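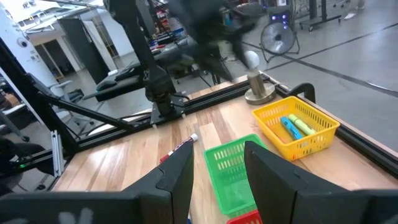

Green, yellow and red baskets on the work table, with the markers partly sorted.

Last updated: March

Home & Desk / Small Storage

The Basket Method

By Perrine Gilbert

When I moved to Lindholm, I brought with me 40 markers and no place to put them. In my old apartment they lived in a drawer, together with batteries, string and the instructions for a radio I no longer had. Every time I wanted a blue one, I took out six others first, tried them on the back of an envelope, and put them all back, also the dry ones. I did this for years and I did not think of it as a problem.

The change came from a plastic basket. It was a small green one with slots in the sides, from Tranico, the household shop behind the station in Flaninstead. I bought it for clothespins. The clothespins went somewhere else, the basket stayed on the table, and by the evening it was full of pens. The next week I went back for a yellow one and a red one.

I have now written about storage for this magazine for five years, and I have tested boxes with lids, rolls of fabric with elastic loops, and a turning stand from Grurkiler that was beautiful and too tall for my shelf. I still return to the open basket. A marker is a thing that people use for ten seconds. If it takes longer to put it away than to use it, it will stay on the table.

The color of the basket matters more than I expected. At first I wanted to match them, green pens in the green basket and so on, and this was a mistake. There are many more blue markers in the world than yellow ones, and blue was a color of basket that Tranico did not sell. Now I sort by use. The yellow basket is for writing and marking text, so a blue marker can lie next to a pale highlighter and both are at home. The green basket is for drawing. The red one takes everything that has to be tested before it is allowed to stay.

Sorting should be done on a bare table, a wooden one if you have it, where a lost cap is easy to see. Take all the markers out of their places and lay the baskets at a distance from each other. Then pick up one marker at a time. Do not make piles, because a pile is only a second drawer. My red and white marker is always the last one on the wood. It writes well, but I use it for labels on jars, and I have still not decided if this is writing or drawing.

Markers should lie flat, and a low basket helps with this. When they stand in a cup, the ink goes down to one end, and with the tip up they write pale after some weeks. The slots are useful too. Dust and small crumbs of eraser fall through, and you can lift the basket and wipe under it. I wash mine in the sink with dish soap and let them dry upside down on a towel.

Readers ask me how many baskets a family needs. For a table that is used by two adults and a child, I would start with three and wait for a month before buying more. A fourth basket is usually bought for paper clips, and paper clips fall through the slots. For these, keep an old jam jar.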